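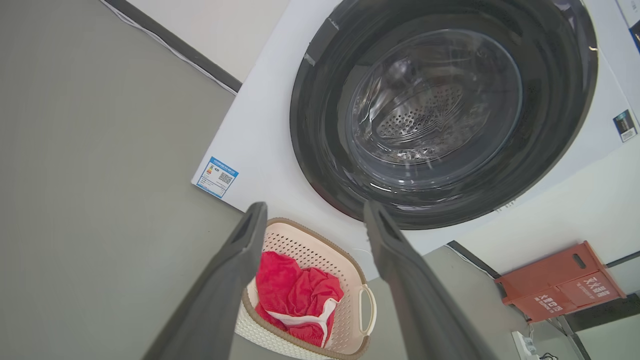

Progress report to the Trotetti Fund, second year, first half

The archive of bombings and arson attacks in Tunstall and the towns near it now holds 157 incidents, up from 90 when you renewed the grant. I would be careful with that increase. Most of it comes from one newspaper run that we had not been able to read before, and it says more about what editors chose to print than about how violent those years were. Our coding sheet has the same trouble. It gives a case a rating for how well it is sourced, and on a spreadsheet those ratings look as official as the blue-and-white label on the front of a washing machine, with its little orange and yellow bars. I don't trust them yet.

Afiq Tjoa and I each coded the same set of cases without talking to each other. We disagreed on 9 of them, nearly always over whether an attack was political or a private grudge with a slogan added later. The Skulley warehouse fire is the worst of these. Three later books call it terrorism, and all three lean on one police statement that I have not found.

Print this page | E-mail this page

Interviews are behind. Gareth Entwistle has finished the Trutesholm transcripts, 212 pages, and they are useful on how people joined and left the groups. They are poor on dates. Two men claimed the same attack, and I have left both claims out of the count.

The original plan promised a finding on whether arrests shortened the campaigns. I don't think our records can support one, and I would sooner drop it than stretch it. A revised plan will reach you in September, with the disputed cases listed separately. Spending is within budget except for copying fees.

We use cookies to improve your visit. By continuing to browse you accept our cookie notice.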